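**Our kitchen is getting a dish-handling line and my job is changing. Anyone been through this?**
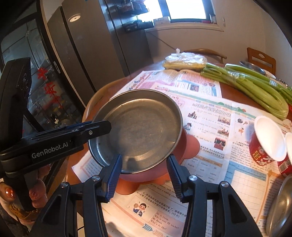 *Gripper with the blue pads, at a steel plate.*

Posted 19 February 2019

Hi all, long-time reader, first question! I work in the dish room at a staff canteen (we do 500 lunches on a normal day) and management has signed up with Wonden to automate the clearing and stacking. The first part is us picking up plates and bowls with the hand-held grippers, over and over, so the machine can learn from how people do it. The second part is the arm itself, which is supposed to be in by May.

The gripper work is fine, kind of fun even. You squeeze, the two fingers close on the rim, you lift, you set it down, next one. What bugs me is everything around it. I used to clear a table with both hands without thinking, and now I'm slow and my wrist aches by lunch. Also we've been told "roles will be adjusted" and that's it. There are 18 of us on the dish side. Do I ask what adjusted means, or do I keep my head down? And has anybody's hours gone down after one of these went in?

---

**Answer 1** (marked helpful)

Ask! Ask now, and in writing, while they still need you for the gripper part. I was at Woltex when our tray return got automated, and the folks who asked early got first pick of the new jobs. The ones who waited got whatever was left over, which was mostly evenings.

What changed for us, since you asked: my hours stayed the same but the work didn't. I went from scraping and stacking all shift to babysitting the line. Stuff the arm couldn't deal with came to me, so nested bowls, anything tilted on top of something else, thin plates sitting flat on the table (you'd think those would be easy, nope). It was easier on my back and a whole lot more boring. I missed talking to people. The old station had four of us elbow to elbow and the new one had me and a screen.

Two people did lose hours, I won't pretend otherwise. Both were on short shifts already.

On the wrist: tell your lead today. We switched hands every 90 minutes at first and that was way too long. Once we swapped tasks more often mine stopped bugging me. And don't squeeze so hard, the pads do a lot of the holding for you.

---

**Answer 2**

get it in your contract or it didn't happen. my cousin's place did the Naidoo system and they said the same thing about roles. also ask for a raise, you're training the thing

---

**Answer 3**

I'm on the other side of this, I run shifts at the Tikasholm site, so take it with a grain of salt. When a lead says "adjusted" this early it often means they don't know yet. I sure didn't. We planned on 200 plates an hour and the first weeks were nowhere close, so we kept everyone on and kept rewriting the schedule.

Things I'd want you to ask:

- Who covers when the arm is down, and is that paid as a regular shift?
- Is there training for running it, and is it on the clock?
- Do the slow gripper hours count against your normal pace numbers? (Ours did for a while by mistake. People were rightly mad.)

I agree with the first answer about the wrist. Report it even if it seems minor.

---

**Comment from the original poster**

Thank you!! I hadn't even thought about the pace numbers, going to ask about that one first. Told my lead about the wrist and we're trading off every half hour starting tomorrow. Will update when I hear about the hours.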